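Notes for the Drirnley talk. Speak slower than last time. Water on the left, clicker on the right, do not drink the clicker.

**Opening (4 mins)**

- Thank Beathag Semple for the introduction, whatever she has said about me.
- Subject tonight: sleep, and why we are so bad at leaving it alone.
- Hands up, who has read an article about sleep while failing to sleep? Wait for the groan.

**Part one: going to bed**

My grandmother went to bed when the fire went out. I go to bed when my phone has told me three times that it is bedtime, and I have argued with it twice.

Tell the Ternon story. I bought a Ternon sleep tracker in April and it gave me a score of 91 for a night I spent on the sofa watching snooker. I have never been prouder of anything.

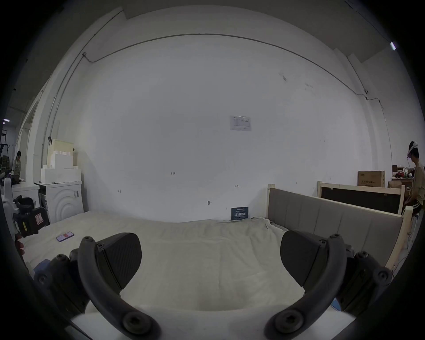

*Part one: the bed*

- Getting into bed early to "catch up" mostly gives you longer to lie there composing emails.
- Same getting-up time every morning. Pause for the boos.
- Liam Rudd's rule: if you're wide awake, get up and do something dull. He irons. (Liam is in the third row. Don't look at him.)

**Part two: what we wear and how warm we are**

Keep this bit short, as it went on for ever at Jenkins Hall. A cool room, a light cover, an old T-shirt. Natalie Bunting swears by bed socks and will say so from the floor, so let her.

Skip the silk pyjama joke if the vicar is in.

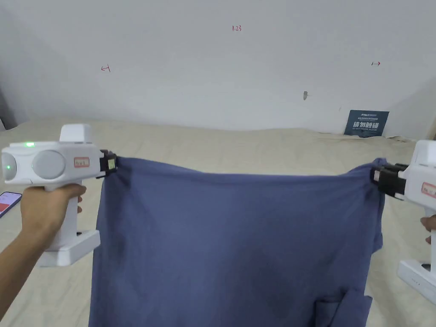
**Should I nap in the afternoon?**

Keep it short and have it before three, or you'll be paying for it at midnight.

**Part three: waking at four in the morning**

- Turn the clock to the wall. You know what it says.
- Read out my list of 4 a.m. worries. Include the guttering.
- Mention that I have now spent more than 60 nights worrying about the guttering and no nights up a ladder.

**Close**

Anyone who has dozed off may stay where they are. Questions, then tea. Valdis Adomaitis has the hall keys.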